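Staldale Shared Workroom
Minutes of the members' meeting, 13 January 2021

Chair: Eduardo Calimlim
Apologies were received from two members.

1. Minutes of the last meeting
Approved with one correction. Under item 4, "Wikness" should read "Niskanen" as the supplier of the replacement chairs.

2. Money
The balance at the end of the year was $1,766. The rent deposit of $2,000 is held separately and is not included in that figure. The Wikness invoice for shelving has been paid in full. The chair asked that receipts be handed in within the month they are dated.

3. Chairs
Members said the seating has spread out from the desks and is hard to walk past. Agreed that black office chairs go back to a desk at the end of the day. The wicker chair stays where it is. A request for two more office chairs was put off until September.

4. Cables and power strips
Several members have caught a foot on the cables between the tables. Agreed to buy floor covers and to run cables along the wall where they will reach. Bags are to be kept off the walkways. Eduardo will get a price from Grillow, who supplied the last set.

5. Countertop cooking
There was a long discussion. Some members want cooking moved out of the workroom altogether on account of crumbs and smell. Others use it every day and would not renew without it. A vote was taken and cooking stays, on these terms:
The small appliance is used on the white table only.
Warning labels are to be left on.
Oil and other bottles are capped after use.
Spatulas are washed and put away by whoever used them.
Cups left on the round side table overnight will be put in the sink.
The terms will be looked at again in September. 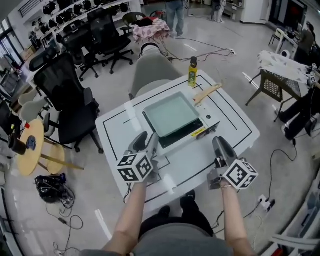
6. Table covers
The pink patterned cloth and the white patterned cover will be washed once a month. A sign-up sheet will go by the door.

7. Any other business
A member asked if the window could be opened during cooking. Agreed, weather permitting.

Meeting closed at 7:40 p.m.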